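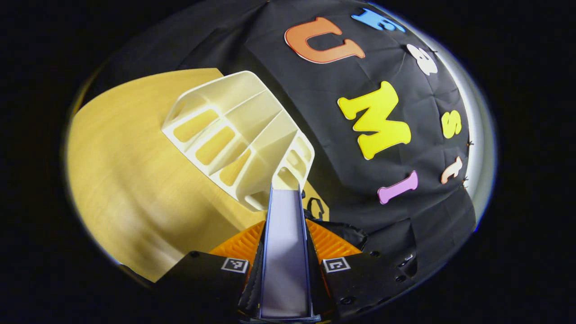

The gripper at the corner of the cream rack, with the foam letters on the black fabric.

Flellgate Robotics Club: progress report to the Kasten Fund
November 9, 2020
From Thongchai Wongsuwan, club lead

Hello all, and thanks for being so patient with me over the dates. You asked for a page or so on how the grant is going, so I'll do my best to keep to that (my last one ran to four, sorry!).

Money first. Of the 2,000 pounds you gave us, we've spent 570 on the hand-held grippers and the bits that go with them, and another 207 on printing filament, screws and spare finger pads. The rest is sitting in the club account until we order the arm. I've had a quote from Braltlow and I'm waiting on a second one before I commit, mainly as the first didn't include delivery. Receipts are in the shared folder, apart from one for the screws that I still need to scan.

We've got 14 students signed up now, split over two sessions so there's room to move at the benches. Most of them are new to this. A couple did the line-following buggies with me last year and were a bit sniffy at first about a robotics project that starts without a robot, but they've come round to it. They hold the gripper themselves, do a job with it, and the camera on the tool records what the fingers did. Later on we'll use those recordings to teach the arm the same jobs. I was worried it would feel like homework. It doesn't, they fight over whose turn it is!

The orange pads have been the big success of the term. We'd been running with plain fingers and smooth things kept slipping out, which got old very quickly. The lattice pads give a bit when you squeeze, and the students have been trying different thicknesses at home and bringing in their notes. The thin ones tear. The thick ones are fine but you lose some feel for when you've actually got hold of something, so we've settled in the middle for now.

The small square markers on the fingers took longer to get right. The software uses them to work out how far open the gripper is, and for two weeks we had readings that jumped all over the place. It was glare, mostly. We reprinted them on matt paper and moved the lamp, and the readings have been much steadier.

As for the tasks, we're doing sorting and tidying into compartments, and we've started on the foam letters too. Letters are lovely to work with, bright and light and all awkward shapes, and it gives the younger ones something to chat about while they wait. The compartment work is harder. Coming in towards a slot at an angle is fiddly by hand, so goodness knows how the arm will find it, but I'd like plenty of good recordings of it before we try.

What hasn't gone well: we're behind on labelling. Everybody wants to hold the gripper and hardly anyone wants to sit and mark where each attempt starts and stops. I've made it a rule that you label your own before you get another go, which was unpopular for one session and has been fine after that. I also lost an evening's recordings by filling up the laptop, entirely my fault, and there's now a proper backup drive.

Next up is choosing the arm, then getting it bolted down and safe. I'm still aiming for the Clistivley open competition in February. We've entered the tidying class, and I'd be happy with a clean run and no dropped pieces. If the arm turns up late we'll enter with the hand-held side only, as their rules allow it, and I'd let you know straight away.

One question from me. Can the leftover money be used for a second laptop if the arm comes in under budget? It'd make labelling a lot quicker. No rush, but I'd need a yes or no before I place the order.

Thongchai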